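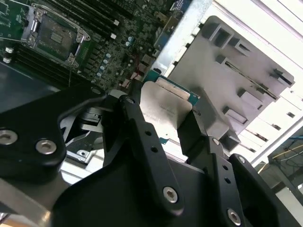
Used servers: questions we get before people buy

Is a secondhand server a bargain?
Sometimes. Sellers like to quote what the machine cost new, and that tells you nothing about what it will cost you to run. Ask for the power draw at idle and work out a year of it before you bid.

The listing says "fully tested." Can I trust that?
I wouldn't. At Sillgate we've heard it used for a machine that was switched on once and beeped. Ask which test, how long it ran, and whether they kept the log. Troels Kárason asks every seller for the log and has received 6.

Should I take the cover off when it arrives?
Yes, before you plug it in. Unplug everything, ground yourself, and look over the motherboard, the latches and the metal plates at the edges of any cards. A bent plate usually means the card was forced at some point.

A card feels loose. Do I push harder?
No. Take it out, look at the gold contacts, check the slot for dirt and try again with the latch open. If it still rocks, try another slot.

Do I need contact cleaner, thermal pads and a special brush?
The people selling them say so. We use a soft brush and leave clean contacts alone.

What about "refurbished" with a 1,000-day warranty?
Read who pays the shipping. A full server is heavy, and two trips can eat the whole saving.

Can you tell me what mine is worth?
Not from a model number. Write to Nanna Vestergaard with the parts list and expect a lower figure than you hoped for.

Last updated 21/01/2021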